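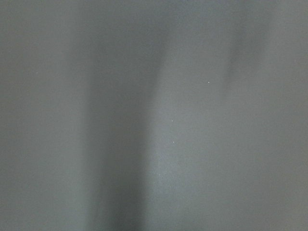
Gray surface at close range, with small bright specks.

Talto Moves First Surface Check to Robot Arms at Flikdale Finishing Plant
Inspectors keep the final decision on every panel; new rotation and training hours take effect with the change

Talto has completed the first stage of a program that moves the initial surface check of coated panels from hand inspection to camera-equipped robot arms. The change applies to the Grasso finishing line at the Flikdale plant, which employs 310 people. The arms were supplied by Gekisix and are in use on both weekday shifts.

The first check looks for dust, lint and other small particles on the coating before a panel is released to packing. Until this spring it was done by inspectors standing at angled lamps, each of whom tilted and turned the panel by hand. The work required steady attention to very small marks on plain surfaces, and the plant's safety office had for several years listed it among the jobs most often linked to eye strain and sore necks.

Under the new arrangement, an arm carries its camera over the panel at short distance and sends the pictures to a review station. Anything the system marks as a possible defect is held there until an inspector has looked at it. The inspector may pass the panel, send it for wiping, or return it to the coating booth. The system cannot reject a panel without that decision.
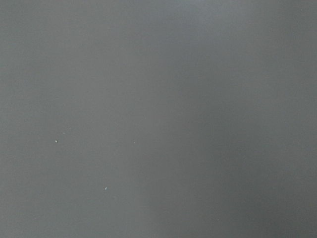 The 18 inspectors assigned to the Grasso line remain employed in the department at their existing pay grade. Their day is divided differently. An inspector now spends no more than two hours at a time at the review station, followed by a period on the floor handling returned panels, cleaning lamps and lenses, or working with the booth operators on the source of repeated defects. Shift leads prepare the rotation weekly and post it by the line office.

Employees raised several concerns during the trial period. The most common was that screen review would replace one kind of eye strain with another. Larger monitors were installed in response, and the room lighting was lowered. A second concern involved records. The system logs each decision made at the station, and inspectors asked whether the logs would be used to rank them. Talto has agreed in writing that station logs will be used for checking the equipment and tracing defects, and that they will not be part of individual performance reviews.

Uneven light remains a known difficulty. Soft shadows on a matte gray finish can hide a faint speck or make the coating itself look darker than it is, and the first weeks of the trial produced many holds that inspectors cleared on sight. Gekisix has since adjusted the camera path and the lamp positions. Inspectors may still ask for a panel to be pulled and viewed by hand at one of the original lamps, two of which have been kept for that purpose. 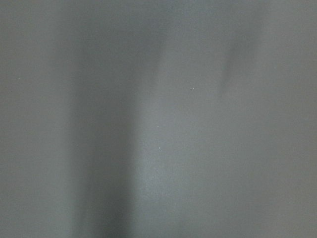
FLIKDALE, Sunday, June 29, 2025

Talto today published the staffing and training terms that accompany the new inspection process. The terms cover all employees on the Grasso line, including those in coating and packing whose duties are affected by the change.

The plant has set aside 290 paid training hours for the department. The sessions cover safe entry to the robot area, use of the review station, lens care, and the steps for stopping an arm and reporting a fault. Employees who complete the full course may apply for the new position of line equipment technician, which carries a higher pay grade. Three such positions will be open at first, and applicants from the inspection group will be considered before outside candidates.

The floor layout has also changed. Each arm works behind a fixed guard with a locked gate, and the walkway between coating and packing has been moved to the north side of the line. Panels reach the arms by conveyor, so inspectors no longer lift every piece at this step. Lifting is still required for returned panels, and the two-person rule for the largest sizes stays in force.

The line is scheduled to check 280 panels per shift under the present settings. Talto stated that this target matches the schedule in place before the arms were installed and will not be raised before the first formal review. Supervisors may lower it on days when a new color or coating is introduced.

That review is planned for October. It will look at missed defects, unnecessary holds, reported strain and injuries, and written comments from employees on both shifts. The results will be posted in the break rooms and presented at the regular plant meeting. A decision on whether to extend the process to the plant's other finishing line will follow the review, and no equipment has been ordered for that line.

Employees with questions about the rotation should speak with their shift lead. Questions about training hours and the technician positions may be directed to the personnel office in the main building during regular business hours.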